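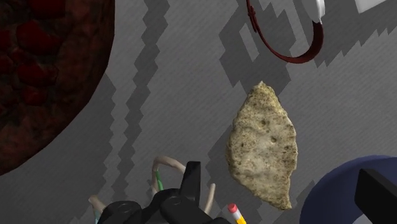 Slide 1. Simulated wrist view, gripper at the bottom, tan chip-shaped thing in the middle.

Leave it up while people sit down. Say name, say Grornamdale, skip the bio. Thank Hanneke Vermeulen for the slot.

Opening question for the room: who has a planner that scores well in sim? Wait for hands. Who would let it run overnight on hardware? Wait again. Don't fill the silence.

Then go to the shadows. Look at the stair steps on the gray surface. Any perception model trained on renders like this gets those edges for free, and I have yet to see a lab make them with a lamp. Koen will say domain randomization handles it. Maybe. Ask him which parameter he randomized. Changing the light color leaves the steps exactly where they were.

Second point, the mottled object. Ask three people what it is. I've heard rock and I've heard tortilla chip. A grasp planner that only wants geometry doesn't care. A language-conditioned one has to care, and our label file is one person's opinion. Iman Fahmy relabeled 100 objects in May and disagreed with the first pass often enough that I stopped quoting our recognition score. I still get asked for it.

Slide 2. The Titorell numbers. 2000 simulated episodes, 400 for evaluation. Read the split out loud, it is too small on the slide. Say clearly that all 400 come from the same renderer as the training set. The success curve is pretty and I don't trust it past the first third.

Slide 3. Cables. They loop up over the gripper in the opening picture (go back if someone asks). Our collision checker, Slanina, treats the gripper as a few boxes and has no idea cables exist. So "collision free" in the log means the boxes were clear. Marloes Martens wants a padded hull – fine, but then tight grasps get rejected and somebody will turn the padding down before a demo.

Slide 4. What I'd accept as evidence. Same planner, two renderers, one real table, failures published with the seeds. We have done 1 of the 4 so far. Say which one if asked.

Cut the Condum section if we're past the half hour.

Questions. Karlijn has the mic.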